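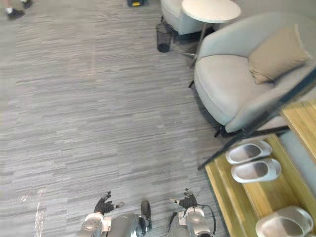
Students who have cleaned floors for a living tend to object that a carpet is the easiest surface in a building to look after, and that a whole chapter on it is too much. The objection is fair as far as it goes. A carpet hides dust well and forgives a missed day. It also holds what it hides, and by the time a carpet in a lounge or reading area looks dirty, the soil has usually been in the pile long enough to wear it.

Chapter 7
Carpet and Soft Seating in Shared Rooms

This chapter deals with rooms where people sit for longer than a few minutes: lounges, waiting areas, library corners and the open seating found in many offices. The floor in such rooms is often carpet, and the seats are often upholstered. The two are treated together, as they pick up the same kinds of soil and are normally cleaned on the same visit. Hard floors were covered in Chapter 6 and are mentioned here only where they meet carpet at a doorway.

By the end of the chapter you should be able to name the main parts of a carpet, tell dry soil from sticky soil, plan a cleaning route through a furnished room, and write a simple care record for a piece of upholstered furniture.

7.1 Pattern and color

Most carpet sold for public rooms is patterned in some way. Streaks and narrow stripes in several grays are common. A pattern of this kind breaks up the surface, so that lint, crumbs and light traffic marks do not stand out. A plain carpet in a single pale color shows nearly everything. A plain carpet in a very dark color shows lint and paper dust.

Stripes also have a direction. When they run along the length of a room, the room looks longer, and when they run across it, the room looks wider. Furniture set at an angle to the stripes is easy on the eye, but it leaves odd-shaped pieces of floor that a wide vacuum head does not reach. Note these pieces when you draw your room plan in Exercise 2.

Light changes what you see. Near a window or lamp, a gray carpet may look bleached or slightly shiny in one area and flat in the next. Before you record a pale patch as fading or wear, look at it from the other side of the room. If the patch moves or goes away as you walk, it is reflected light. If it stays where it is, part the pile with your fingers and compare the color at the base with the color at the tip.

7.2 Soil in carpet

Dry soil is grit, sand, skin flakes, paper dust and loose fiber. It makes up the larger part of what comes out of any carpet, and a vacuum removes most of it. Grit matters more than its small amount suggests. The grains have sharp edges, and each footstep rubs them against the yarn.

Sticky soil is food, drink, skin oil and the remains of cleaning products. It does not come out with a vacuum. It holds dry soil in place, and this is the usual cause of a spot that comes back a week or two after it was cleaned. Rinsing well and using less product will prevent most returning spots.

In the sample plan used throughout this book, the Verkunbridge reading room, the carpeted area is 1000 square feet and seats are set out along two sides. The heaviest soil is in the first few steps inside the door. The next heaviest is directly in front of the chairs, where people shift their feet while they sit. The middle of the floor needs the least work and, in most rooms, gets the most.

7.3 Armchairs

A large armchair with a rounded back and arms that wrap around the seat is comfortable and hard to tip. It has three areas that need attention. The first is the front edge of the seat, which rubs against the backs of the legs. The second is the top of each arm, where hands rest and skin oil builds up. The third is the gap between the seat and the inside of the shell, which collects crumbs, coins and pens.

Vacuum the shell first, then the arms, then the seat, and do the gap last with a narrow tool. Work from the top down so that loose dust falls onto a part you have not yet done. Light gray fabric should be checked under a good light, as early darkening on the arms is easy to miss until one arm is compared with the other.

Move the chair before vacuuming the floor. Lift it, or have a second person take the other side. Dragging a heavy chair pulls at the pile and can open a seam between carpet tiles. If the legs have left dents, set the chair down a few inches from its old position and brush the dents upward with a damp cloth.

7.4 Order of work

Clear the floor of bags, cables and papers. Do the seating next, then move it, then vacuum the edges and corners, then the open floor. Make slow passes, and overlap each one with the last. Treat spots after vacuuming. Put the furniture back when the treated places are dry to the touch, and check the room against the plan before you leave.

Key words: pile, base, dry soil, sticky soil, shell, traffic path

Related items
Chapter 6: Hard Floors and Doorways
Room plan: Verkunbridge reading room
Care record form for upholstered seating
Clutar spot cleaning chart
Trarnura guide to carpet tile seams
Van Hecke seating: fabric care sheet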